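Frequently Asked Questions: Randbridge

Randbridge is a narrative video game about the last winter of a ferry service. It was written by Jessie Lindsay and programmed by Lachlan Purves, who trade together as Liltier. These are the questions we get most, plus one we get only from Lachlan's mum.

Is Randbridge a real place?

No. It borrows its harbour from one town, its weather from another and its council meetings from several that would rather not be thanked. People keep writing in to say they grew up there. We've stopped arguing.

Is it based on a true story?

Loosely. Jessie's grandfather worked a car ferry until a bridge opened upstream and the ferry was politely forgotten. The bridge, the letters to the editor and the business with the goat are all true. The murder is made up.

How long does it take to finish?

Lachlan can do it in five hours, but he skips the dialogue, which Jessie takes personally. Most players spend an evening or three. If you read every notice on the ticket office wall, add another evening and possibly see a friend.

How much dialogue is there?

There are 755 conversations. You won't see them all in one go, as some of them only happen if you've been rude to the harbourmaster in December.

Can I save the ferry?

We get this one a lot. There are 17 endings and the ferry stops running in every one of them. What changes is who's on board for the last crossing, and whether they're speaking to you.

Which machines does it run on?

Windows and Mac. A Linux version exists on Lachlan's laptop and will leave it when he's good and ready. There's no phone version, and the text would be the size of ants if there were. 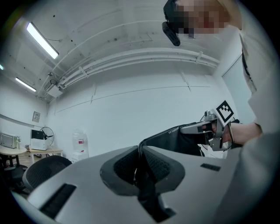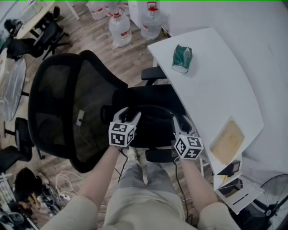
Grippers in hand. The office chair is in the second photo.

Can I play with a controller?

Yes. You can also play the whole thing with one hand on the keyboard, and every button can be changed in the settings. Steering the ferry with the arrow keys feels awful. We're told this is true of ferries generally.

Why does the radio keep playing the same song?

It's a small town with a small radio station. The song is by Ritchie, who recorded it for us in his kitchen, and you can turn it off in the wheelhouse. Turning it off is remembered.

Who is Pranditz?

Pranditz is the dog. You can pat him. You can't name him something else, and yes, we've read your suggestions.

My save has disappeared. What now?

Check the backup folder inside the game folder first, where the last few saves are kept. If it's empty, send us the log file and tell us which chapter you were in. Please don't send a photo of your screen taken from across the room.

Can I stream it?

Go for your life. We'd ask you to keep the final chapter under wraps for the first month, but we know what you're like.

Will there be a sequel?

Jessie says no. Lachlan has a folder called "bridge game" and won't discuss it.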